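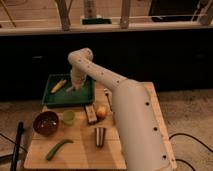 Chapter 3
Where Does a Word End?

I used to think words were the easy part of language. Sounds are slippery and grammar gives people headaches, but a word? It's the thing with a space on each side. Then I spent a summer typing up recordings for my first fieldwork class, and I found out how little help those spaces are when you're listening. People don't leave gaps when they talk! Say "ice cream" out loud, then "I scream," and you'll see what I was up against.

So this chapter is about words – how we spot them, how we build them, and why two sensible people can look at the same sentence and disagree on how many it has. In Chapter 2 we worked with single sounds, and you'll need those symbols again, so keep the chart on page 31 handy.

Let's start with compounds, my favorite mess in English. A compound is two words that have teamed up to name one thing, and spelling won't tell you when it has happened. We write "bookcase" closed, "coffee table" open, and "mother-in-law" with hyphens, and I still look some of them up.

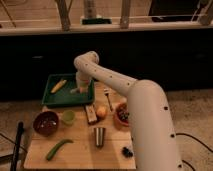
Stress is a much better clue than spelling. In most English compounds the first part gets the punch: a BLACKbird is a kind of bird, while a black BIRD is any bird that happens to be black. Try it with the yellow thing lying in the green tray. If you'd call it a "corn cob," listen to which half you lean on (I say CORN cob, every time). Now say "green tray" and the weight slides over to the second word, the usual pattern for a plain adjective and noun.

There are exceptions, of course, and we'll collect a few on page 62. For now, grab a pencil and write down any compounds you hear at your next meal.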